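The Long Life of a Dish Towel

My grandmother kept her dish towels in a drawer that stuck, and you had to lift it a little on the left side to get it open. Inside, the towels were sorted by a system she never explained. The good ones lay flat at the back. The everyday ones were rolled up near the front, and underneath everything were the ones so thin you could read a newspaper through them, which she used for straining yogurt and wrapping bread and, once, for a sling when my uncle came off the porch roof.

I thought about that drawer all through March, when I was spending my mornings in Clunham with Desta Abdella, who has been mending other people's household linens for 38 years and still works at the same table by the same north window. People bring her tablecloths and pillowcases, and a surprising number of them bring her kitchen towels, folded into paper bags as though they were a little embarrassed about it.

"They say, I know it's silly, it's just a rag," she told me, pouring coffee. "And then they stand there and tell me about it for half an hour."

She learned from an aunt on Sirska Street, back when the old Manolakis mill outlet was still open and you could buy cotton ends by the pound. The aunt darned everything with white thread, whatever the color of the cloth, and Desta did the same until she was grown and discovered, to her great delight, that there were other options. She now owns 490 spools. I know the figure because she keeps a ledger of them, with the shade and the year she bought each one, and she is hoping to reach 500 before she retires – though she admits that retiring keeps getting pushed back to make room for the thread. 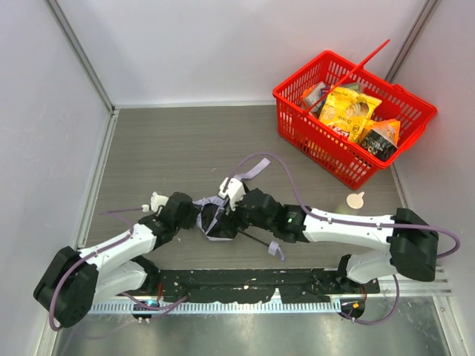
A lavender-purple cloth, with a red shopping basket close by.

Colored cloth is harder to mend than white, she says, and the pale shades are the hardest of all. A lavender fades at its own pace, more along the folds than in the middle, so a thread that matches at the hem will look wrong four inches in. Her answer is to take three or four near matches to the window around nine in the morning, lay them across the worn spot, and then go away and do something else for a while. When she comes back, one of them has usually settled the matter.

I brought her one of my grandmother's towels on my last visit, one of the thin ones from the bottom of the drawer. She held it up to the light for a long time and found 9 old darns in it, some of them mended over again, and she ran her thumb across each one before she said anything.

"I wouldn't touch this," she said finally. "Somebody already finished it."

So we walked over to the Citano bakery instead and bought a loaf of rye, and I carried it home wrapped in the towel.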